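Nurna Hand-Held Gripper, Model 5
Demonstration recorder for manipulation learning

Home > Products > Data capture > Nurna

The Nurna is a two-finger gripper carried by a person. The operator performs a household task with it, and the gripper records camera video and finger opening for each attempt. The recordings are used as training examples for a policy that later runs on a robot arm fitted with the same fingers.

Wrist view, utensil sorting task, home setting.
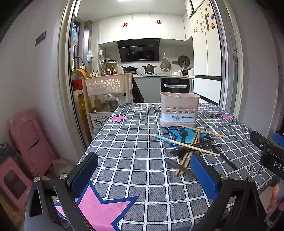
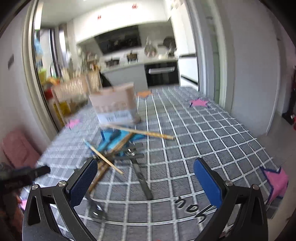
Intended use

The unit is meant for collection in ordinary homes, where the clutter and lighting differ from one address to the next. No arm, base or fixed mount is needed on site. Thin items such as chopsticks are the hardest class we support. They roll, cross one another and leave very little surface to grip, and a data set without them tends to produce a policy that closes on air.

What is recorded

Video from the gripper camera
Finger opening
Gripper pose, estimated from video and the built-in motion sensor
Start and stop marks set by the operator
Task label and operator number

All streams share one clock. A dropped video sequence is marked in the log and is not filled in.

Finger pads

Pads are blue, sold in pairs and replaced as a pair. Worn pads change how an object slips, so the pad set number is entered at the start of each session. Do not mix pads from different sets. Clean with a damp cloth and let dry before use. Solvents harden the surface.

Recording procedure

1. Switch on and wait for the ready tone.
2. Open and close the fingers fully once to set the travel limits.
3. Show the whole work area to the camera before the first grasp.
4. Perform one task per episode. Keep the free hand away from the objects.
5. Mark failed attempts as failed. Do not delete them.
6. Rearrange the objects before the next episode.

Fast wrist turns blur the video and weaken the pose estimate. Operators new to the unit should slow down until the review tool stops flagging their episodes.

Specifications

Fingers: 2, curved, black
Internal storage: 1000 episodes at the default length
Batteries: 2, exchangeable without ending the session
Rated pad life: 3000 grasps per pair
Units per charging dock: 8
Data export: wired, to the Pavisau review tool

Review and export

Pavisau plays each episode with the finger opening plotted underneath. Reviewers can trim the ends, correct a label or reject the episode. Rejected episodes stay in the archive and are left out of the export. The export format is described in the Pavisau manual, section 8.

Known limits

Pose drifts when the camera faces a blank wall for several seconds. Mirrors and large glass doors can cause jumps. Finger force is not measured on this model.

Supplied with

Gripper, two batteries, one pair of pads fitted, one spare pair, cable, hard case. The charging dock is ordered separately.

Technical contact: Hadiza Nnaji
Orders and pad sets: Lakmal Nanayakkara
Page revised 24th May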